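Ticket: Villalobos store, peg picker cell
Opened by: night shift
Assigned: Marisol Alvarado
Status: open, waiting on part
Priority: medium

PROBLEM
Arm keeps stopping on hook picks. Error 590, grip force out of range. Started in March after the gripper got swapped. Comes and goes, worse on the pegboard than on the bins. Clears with a reset, then back again within a few picks.

LOG

6:40 am
Got here, cell was faulted and parked. Pulled the history off the Prenmont controller before touching anything. Same code over and over, all on approach or right at close, none on release. Saved it under the ticket no.

6:55
Power off, locked out. Checked cable at the wrist. Connector was seated but the strain relief clip is missing, so the cable pulls when the wrist rolls over. Zip tied for now. NOT a fix. Need the real clip from Nirnier.

7:10
Power on, homed ok. Open/close 50 times in free air, no fault. So it isnt just the motor.

7:30
Went over the finger bolts. 2 were not tight, rest fine. Snugged all of them, put a paint mark across each head so next person can see if they move. Whoever did the swap didn't mark anything.

7:45
Re-ran 50 in free air. Clean. Tried bin picks, clean. Tried pegboard, 590 on the 4th one. Ok so it's the approach.

8:05
Looked at tool offset. Still set for the old fingers!! New Prutex set is longer, 4 mm according to the drawing taped in the cabinet. On the bins there's slack so it gets away with it. On a hook it pushes into the board and force spikes. Explains why it looked random.

8:20
Entered new offset, saved, rebooted controller. Came back with the OLD number. Entered again, saved to the cell profile this time and not just the session. Rebooted, it stuck. If you change this do it in the profile screen, the other one looks the same and loses it.

8:50
Taught the hook points again at low speed. Slow going, tilt has to be redone every time or the palm side gets close to the neighbor hooks. Did the top row and middle. Bottom row NOT done, do not run it.

9:35
Pegboard run at slow speed, 100 cycles, no 590. One soft warning on force, within limits. Turned speed back up to normal, another 50, fine.

9:50
Night shift asked if they can go back to full auto. Top and middle yes. Bottom row is disabled in the job list, please leave it that way till I teach it.

STILL TO DO
Strain relief clip, ordered from Nirnier, no ship date yet
Teach bottom row
Recheck paint marks on finger bolts after a week
Take the old offset sheet out of the binder, it's wrong now and somebody will type it in
Get the Prutex drawing out of the cabinet door and scanned, tape is giving up

NOTE FOR NIGHT SHIFT
If 590 comes back, dont just reset it. Write down which hook and whether the wrist was rolled, then stop the cell and call me. If it's only on rolled picks I'd bet on the cable. If it's every hook then look at the offset first, see 8:20. Bin picks alone don't prove anythng.

Leaving ticket open till clip is in. M. Alvarado
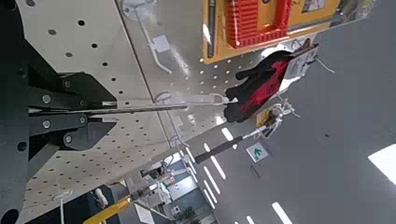
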